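Bread table returns to Wenolgate hall for June

The bread table is back at the Wenolgate hall, and if you have been missing it as much as we have, you will be glad to hear it is staying through the end of the month. Doors open at 8 in the morning, the coffee goes on a little before that, and there will be rolls for as long as the rolls hold out, which last year was never quite as long as anybody hoped.

Dalal Daher is running things again, with Lautaro Olivares doing the early baking over at Twal, and between them they have settled on keeping it simple. Last summer there were sticky buns and seeded loaves and a sort of braided thing with apricots that people still bring up at the post office. This year it is small round rolls, plain ones, baked the same morning and set out in baskets on white cloths so you can walk along and help yourself. Nearly 160 went on the first morning (a few of them, we confess, to this newsroom).
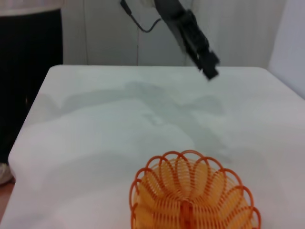 An orange basket on the white tablecloth at the Wenolgate hall.

The baskets have turned out to be a bit of a talking point all on their own. Daher said she had grown tired of the old brown ones, which shed little bits into everything and never did come clean, and she wanted a color that would cheer people up when they came in half asleep. She went with orange. They wipe down in no time, she said, and even folks who sit way at the back can see where the bread is!

Rolls are 2 for a dollar, and there is a jar by the door for anyone who would like to put in a little extra. Whatever is left over after the bills for flour and butter goes toward new shelves for the hall kitchen, where the present ones have been leaning for longer than most of us care to remember. The fund stood at 228 dollars when we last asked.

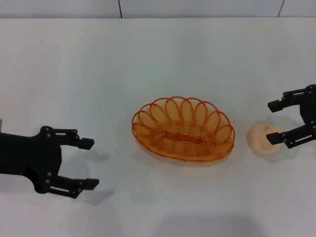
Tiziana Grasso said she would happily see the plain rolls stay all year, though she hoped there might be some jam to go with them, and she offered to bring a few jars of her own plum if there was room on the table. Daher told her there would certainly be room, and that she should bring spoons too.

Anyone wanting more than a dozen is asked to leave a name with Harpreet Kennedy at the hall by 3 in the afternoon the day before, so that Olivares knows how much dough to start. Bring your own bag if you have one handy, and if you can stay a few minutes at the end to help fold the cloths, so much the better.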